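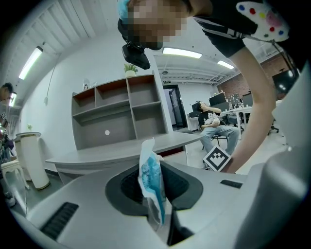

Household Chores and Machines: What Can Be Handed Over

Prelon Home Advisory Service
Kitchen and Laundry Tips, February

Readers regularly ask the Service whether a machine can be trusted with everyday chores. The guidance below was prepared by Ohemaa Asante and applies to ordinary homes, small workshops and shared kitchens.

Floors

Robot vacuums are suitable for daily use on hard floors and low rugs. Pick up cords, socks and pet bowls before each run. Empty the bin after every second run and cut hair from the brush with small scissors. Stairs and corners should still be done by hand.

Dishes

A dishwasher washes well, but loading and unloading remain work for people. Arms that can place a plate in a rack have been shown in laboratories; the Service knows of none it would recommend for a home kitchen. Scrape plates, face them toward the center, and keep sharp knives out of the basket.

Packets, wrappers and bags

Thin plastic packets are among the harder household items for a machine to handle. The film creases when it is squeezed, folds over at the top and slides when the contents shift. Clear film can also be difficult for a camera to pick out. A gripper that lifts a mug without trouble may crush a packet or miss it altogether.

Households that expect to use such equipment in future, and those that simply want a tidier cupboard, may take the following steps:

1. Move loose packets into rigid tubs with straight sides.
2. Stand the packets upright in a single row, with the printed side facing out.
3. Leave two fingers of space between tubs.
4. Close opened packets with a flat clip, placed at the same height on each.

Laundry

Washing and drying are well served by existing machines. Sorting, turning sleeves and folding are not. In a trial at the Amegashie workshop, a folding arm was given 30 hand towels and finished 14 of them to an acceptable standard. Fitted sheets were not attempted. Towels of one size, stacked flat, gave the best results.

Workshop benches

Sorting screws and small parts by machine is practical where the parts are all of one type. Mixed drawers should be sorted by hand first. Keep sleeves and loose hair clear of any moving arm, and switch it off at the wall before reaching in to free a jammed part.

Before buying

Ask the seller to show the machine doing the chore with items brought from your own home. Allow at least 20 minutes. Ask who will carry out repairs and how long spare parts will be kept in stock.

Readers may request the full checklist, Leaflet 2265, from the Service desk at Andeck. A separate leaflet covers window cleaners and lawn mowers.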